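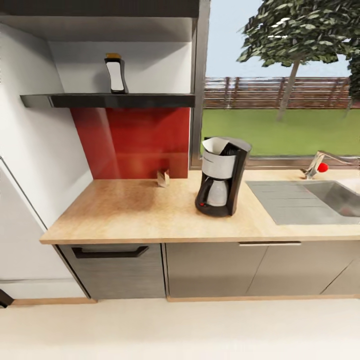

April 2019
Propagation notebook, potting shed bench

Long day, but a good one, and I want to get it down before I lose the details. Salma, if you're reading this on Monday, the salvia trays are the ones on the left side of the mist bench now. I moved them over to get them away from the drip and then forgot to move the labels until after lunch, so please trust the labels and not your memory of where things were!

Started with the seedling count. We sowed 977 cells of hardy perennials back in January, mostly agastache and echinacea with a few odds and ends that Roy wanted to try, and today I count 576 that I would call worth potting on. I was hoping for more. The echinacea is what let us down, and I think I kept it too warm at the start instead of giving it a proper cold spell in the moist sand first. Rania did say so at the time (I have it in my own handwriting a few pages back, so there's no wriggling out of it). The agastache came up thick as grass and will need thinning again whatever happens.

Mix for potting on: three parts composted bark, two parts of the Amia fine compost, one part grit. I left the slow feed out this time. Last year's plants got leggy under it and flopped the minute they went outside, and Mahmoud thinks they were simply too well fed for their size. We can give them a weak liquid feed once they've rooted to the bottom of the pot. Please don't swap the grit for perlite if we run short, just leave the rest of the trays until the delivery comes. I'd like the whole batch to be the same for once.

Penstemon cuttings next. The ones we took under the Wutby lights are ahead of the ones on the plain windowsill, though less than I expected. I tipped out 8 from each side to look at the roots. The lit ones had a nice white ring of root at the base of the plug and a couple had started to branch. The windowsill ones were shorter and a bit brown at the tips, and two hadn't rooted at all - just a fat callus and good intentions. I put those two back in to see what they do. Everything else went into three-inch pots and I pinched the tops out to two pairs of leaves.

Found botrytis on one tray at the back, on the lavender. Took out every cutting that looked gray and the neighbors too, and propped the lid open with a bit of cane. I think we've been misting in the late afternoon and shutting it all up wet. From now on can we please do the last misting before three o'clock, even on weekends? Barrett has the weekend key and I've left a note on the door for him.

Mist bench itself is behaving again. Roy took the nozzles apart and soaked them in vinegar overnight, and they're throwing an even fan now except for the one at the far end, which still spits. Timer is set to 10 seconds every half hour in daylight. It's probably more than the penstemons want at this stage, but the fuchsias would sulk with any less and they all have to share.

Still to do:
Thin the agastache
Ask Velari whether the replacement heat mat has shipped
Second batch of penstemon cuttings from the dark purple stock plant by the gate, if there's enough soft growth on it
Wash the old three-inch pots, they're stacked under the sink
Write up the echinacea sowing properly so we chill it next winter

Rania wants half a tray of agastache for the school bed and I've told her yes. They're marked with blue tape.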